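Open day at the Gastano cleaning depot in Brastby

On Sunday we visited the depot of Gastano, a firm that cleans carpets and sofas in private homes. The entrance was free and the tour took 3 hours, with a break for coffee.

First we saw the washing hall, where 300 mop heads are washed every day. The smell of soap was strong, but not unpleasant.
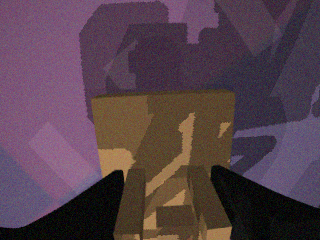
A tan panel on a purple background.

After the break, the staff cleaned an old rug with the Rusteo method, which needs very little water. I asked for the price and received a clear answer. The next open day is in July.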